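The spoon drawer gets its due

November's household issue is usually all roasting pans, so we're giving the front slot to something much smaller. If you own wooden spoons and you've never oiled one, please read on, because it's such a satisfying job and it takes so little. I did the whole collection in one evening and then went looking for other things in the house made of wood.

It started with the spoon I use for nearly everything, a glossy dark brown one with an oval bowl and a slender handle. I bought it at the Wurau market the year they had the stalls down by the water, and I have stirred oatmeal, risotto, jam and one regrettable caramel with it. Next to the smaller, paler spoons that live in the wooden holder it looks very grand, and I wanted the others to catch up a bit.
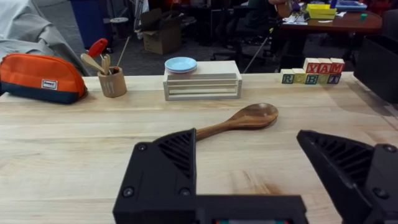
Can you use ordinary cooking oil on a wooden spoon?

It's better to skip it. Olive oil and sunflower oil stay soft in the wood and can go rancid after a while, and then your soup gets a whiff of it. Food-grade mineral oil is the easy choice, and pure walnut oil or raw linseed oil are fine too if you give them time to cure and there's no nut allergy in the house.

The method is the one we taught at the Devine kitchen table evening last winter, with a couple of changes. Wash the spoons in warm water with a little dish soap, rinse them well and stand them up to dry overnight. Please do wait the whole night! Oil over damp wood goes patchy and you'll end up doing it twice.

Next morning, run your thumb along the edge of each bowl. If it feels fuzzy, take a piece of fine sandpaper and go lightly with the grain until it doesn't. Wipe off the dust with a dry cloth. Then put a small puddle of oil in a saucer, dip in a clean rag and rub it all over, handle included. The end of the handle drinks more than you'd think, so go back to it.

Leave the spoons alone for 40 minutes, wipe off whatever is still sitting on the surface and do a second coat. Two coats is plenty for spoons in regular use. A very thirsty old one may want a third the next day.

The best moment is the first wipe, when the grain comes up. I had a plain little beech spoon for years and thought of it as beige, and under the oil it turned out to have tiny flecks all the way down. Darker woods are even more fun. You get bands of chocolate and amber and honey, and on a carved bowl they curve around with the shape, so every spoon ends up with its own pattern. I spent far too long tilting mine under the kitchen light.

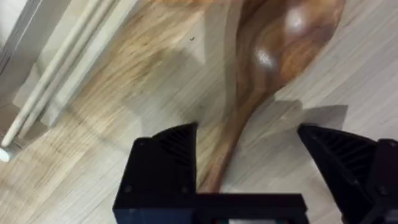

Once you've got the rag in your hand, keep going. Salad servers, the rolling pin, butter paddles, the knob on the bread box – they all like the same treatment. Cutting boards want more oil and a longer soak, and they should be done on both sides so they don't cup. I went through my whole bottle this way and had to borrow the last inch from next door.

Rags soaked in linseed or walnut oil need a bit of care. Spread them flat outdoors until they're completely dry, and don't ball them up in the trash, where they can heat up on their own. Mineral oil doesn't have this problem, which is one more point in its favor for a first try.

Keeping the spoons nice afterward is easy. No dishwasher, ever. Don't leave them standing in a sink full of water while you eat. A quick wash, a wipe, and then upright somewhere with air around them, handle down if it's a jar and whichever way they fit if it's a rack. I like a dish rack for this, with the plates standing on edge and a utensil tucked in at the end where there's room. A closed drawer is fine once they're properly dry.

How often to repeat it depends on how much you cook. Mine get a coat when they start to look chalky – the everyday spoon needs it far sooner than the pretty ones. Set aside 15 minutes for the rubbing itself and do it with the radio on.

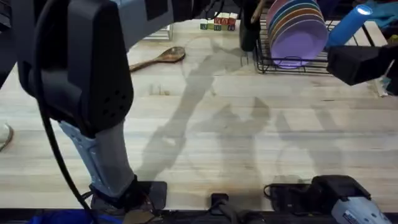 Barbieri wrote in after the last issue to say that beeswax over the oil is worth the trouble, one part wax melted gently into four parts mineral oil and rubbed on with the fingers while it's still soft. The advice was to let it sit overnight and buff in the morning, and to make only a small jar because a little goes a very long way. I've got a lump of wax waiting on the shelf and will report back.

The Drudevis hall will have the long tables out again for the next mending evening, with oil and sandpaper provided. Bring your own rags and as many spoons as you can carry. There are 46 places and we start at 7 p.m., doors a little before. Old, scorched and slightly chewed spoons are very welcome, and so are rolling pins.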